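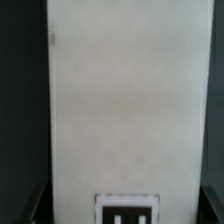
Endmont students open the doors on their robotics year

Waver final comes to the old drill hall this March, and everyone is welcome

Endmont Robotics Club is delighted to announce that it will host the regional final of the Waver student challenge this March, the first time in the competition's life that it has come to a town of our size. Teams from schools and colleges up and down the valley will bring 40 students through our doors, along with their machines, their laptops and (if last year's visit to Birkex is anything to go by) a frightening quantity of sandwiches.

For anybody who has not come across Waver before, it is a contest in careful handling. Each team is given a set of parts and a robot arm, and has to write the software that lets the arm find a part, come up to it squarely, take hold of it and put it down where it belongs. There are no remote controls on the day. Once a team has pressed start they must stand behind the yellow line with their hands to themselves, which our younger members find far harder than the programming.

The Endmont entry has been named Pant, after the lane behind the club where most of the team grew up and where the first version was carried home in the rain in a borrowed pushchair. Its members are aged between 14 and 17 and have been meeting every Wednesday after school since the autumn, with extra evenings as the final draws nearer.

Much of this term has gone on the approach, that last little stretch where the gripper closes in on a part and the wrist camera is looking straight at it. A pale, plain surface gives a camera very little to hold on to, so the students have been learning to work from square black and white markers, and to cope when only a piece of the marker is in view. 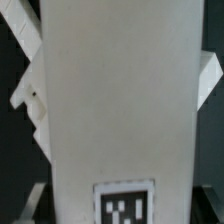
It is slow, fiddly work and the team have stuck at it with great good humour, keeping a shared notebook of every run, good or bad, with the bad ones written up in rather more colourful language.

"I have been running this club for a long while now and I don't think I've had a group who enjoy being stuck quite so much," said Yhon Cabrera, who leads the Endmont club. "They'll spend an entire evening on one small movement, go home grumbling, and then two of them will message me at breakfast with a new idea. Whatever happens at the final, I'm enormously proud of them, and I do hope people from the town will come along and see what they've been up to."

The club is also very pleased to say that it has been awarded a grant of £4,000 from the Birkex Community Fund. Of this, £2,000 will go towards the cost of putting on the final, including hire of the drill hall and travel for teams coming from further away. The remainder will pay for beginners' sessions through the summer term, free to any young person in the Endmont area, with no experience needed and all equipment provided.

Doors open to the public at 10am and the first runs begin at 11am. Entry is free, there will be tea and cake, and the hall has step-free access from the car park side. Visitors are very welcome to wander among the team tables between rounds and ask the students questions.

Schools wishing to bring a group, and families interested in the summer sessions, should speak to Yhon Cabrera at the club on any Wednesday after 4pm.

Notes to editors

Endmont Robotics Club meets in term time and is open to young people aged 11 to 18. Team members are available for interview with a parent or guardian's consent. Reporters and photographers attending the final are asked to sign in at the front desk.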